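Two Arms, One Cloth — Teaching by Hand

Gallery notes from Greltham, August

We've been teaching the two-armed bench to fold, and I can't remember enjoying a stretch of work this much! The method is simple to say: a person takes the controls, does the job through the arms, and every move is saved as one demonstration. We have 429 of them now, nearly all on cloth.

Hortensia Carrasco drove most of the good ones. She works slowly at the corners and quickly in between, and the trained arms have picked up that same rhythm — I love seeing it come back.

New drivers get 35 practice runs before we keep anything. By the end they stop looking at their own hands and watch only the grippers. Towels are still hard. Napkins are going very well, and red is the color we like best against the pale tabletop.

Next we want to try passing a cloth from one arm to the other, with one driver on both sets of controls. If you've recorded handovers like that, please write to us, we'd love to compare notes!

The left arm over the folded red cloth, the right one with its gripper free.

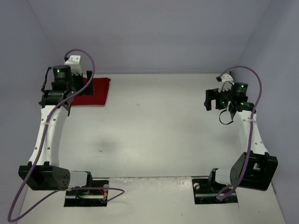
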